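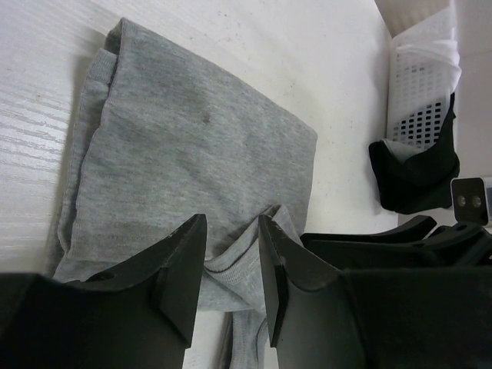

Folding table, 11 Feb 2023, second walk-through of the laundry and folding room at Prunside. I did this one in the morning with a coffee in my hand (lid on, before anybody writes in). The top gets a pass from me. It's pale and smooth enough that a knit won't snag on it, and I like a light surface for checking because marks show up. The gray piece on it is a good case: folded pretty neatly, hem doubled down one side, and then a small dark spot on the flat part that looks like a stain to me. On a dark counter I'd have gone right past it! So it goes in the re-wash pile, and I've put a note under item 4.

1. Table top clean, no sticky patches, no rough edges
OK. There are a few tiny dark specks on it. I'd give it another wipe before whites go down.

2. Table stable when leaned on
OK. I leaned on it. I'm not a small person, so that counts as a test.

3. Floor dry and clear around the table
Needs work. There was a sock by the door and a damp patch near the sink. Sock removed, patch mopped, but I want the mat back where it used to be in August.

4. Items checked for stains before stacking
Partly. People check the front and forget the back. Please turn each piece over once, it takes two seconds, and pull anything with a spot on it.

5. Stacks below shoulder height
OK now. One stack of towels was leaning like it had somewhere to go. I split it in two.

6. Dryer lint screens emptied
Dryer 275 yes, dryer 438 no. That's the second time for 438 and I'm getting a little tired of writing it. The lint was thick enough to peel off in one sheet.

7. Path to the exit at least 90 cm wide
OK, measured with the tape from the drawer. The cart was sticking out, so I pushed it back and measured again.

8. Soft knits folded by the sleeve-in method
See comments. We've gone back and forth on this one. 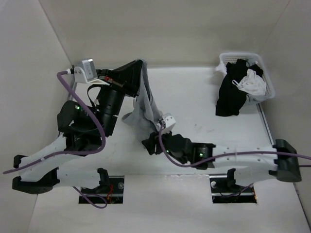 Babita Katiyar wrote back that she'd drop item 8 from the list altogether, as how a shirt gets folded is a matter of taste and has nothing to do with safety. Fair point, and I did think about it! But a sloppy fold makes a slippery stack, and a slippery stack ends up on the floor where somebody steps on it. I'm keeping it for now, only I've changed the wording to "folded flat, no loose sleeves" so you can do it whichever way you learned.

9. Detergent closed and on the low shelf
OK. Lid was on crooked, fixed.

10. First aid box stocked
Short on the small bandages. Mohit Nishad has the key to the supply closet in room 201, so please ask him and not me.

Still open: mat, lint screen on 438, bandages, re-wash pile.

Checked by Nurhan Canpolat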